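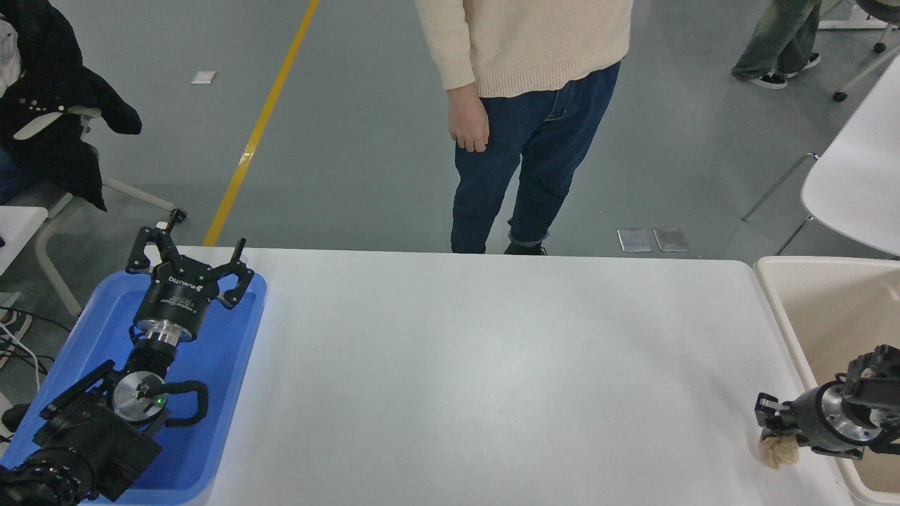 The Doltitbridge Games Library has now completed its review of the lending rules for downloadable titles, and the answer to the enquiry quoted below is that codes issued under the Pasichnyk licence may not be passed from one member to another. A code is tied to the account on which it was first used. Boxed games are not affected and may be borrowed as before. Members returning them in person are asked to come to the long white table, the one with the blue plastic tray at its left end, and to have their membership number ready.

The catalogue at present lists 2368 titles, of which 303 are held as codes only. These are marked with a letter D in the online list. Where a title is held in both forms, the boxed copy will be offered first.

> On May 19, 2020, the Tirner branch wrote:
>
> Several of our members have asked whether a download code
> borrowed from Doltitbridge can be handed on once the first
> borrower has finished the game. The printed rules say only
> that loans are "personal". We should be grateful for a
> ruling, and also for advice on saved games, which some
> members wish to keep between loans.

With regard to the second point, saved games remain on the member's own console or computer and are not the concern of the library. Members who borrow the Brundon handheld sets should note that the memory is cleared on return, and that progress cannot be restored afterwards. A copy should be made beforehand where the game allows it.

Requests to extend a loan must reach the lending desk at least two working days before the loan ends. The present rules will stand until December, when the licence comes up for renewal. Branches are asked to replace page 96 of the members' handbook with the revised page, which will be sent to this list separately.

Lending Desk
Doltitbridge Games Library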